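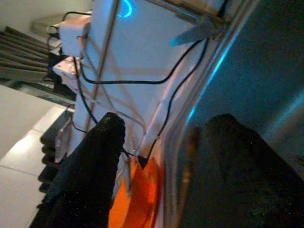 Witard publishes its gripper upkeep routine, and doubts the "no maintenance" claim

Aug 3, 2022. Witard has released the routine it uses to look after the two-fingered gripper in its test cell. Cables get as much space in it as the fingers do.

"I have read plenty of brochures promising a cell you can forget about," said Usha Nadar, who runs the cell. "I would like to see one after a few months."

The routine calls for a check every 24 hours of use. Staff look over both black fingers, follow each cable to its clip and press every plug home. Worn fingers are changed as a pair.

Witard makes no claim that this cuts downtime. Figures will follow in October, if they are worth printing.

Contact: Senthil Thevar, Witard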